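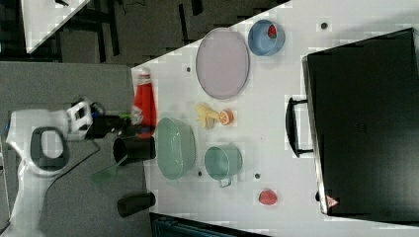
Ilse Sperling thought the second half of Carbone dragged, and she would have cut the train sequence altogether. Plenty of disagreement on that! Hafiz called it the best ten minutes we've screened all year.

Attendance for the August series: 1,793, up from 1,602 - wonderful news.

Ketside was picked for the next horror night, five votes to two. Sheldon will ask about the subtitled print.

Ottmar to write the program notes. Doors at 7:30, film at 8.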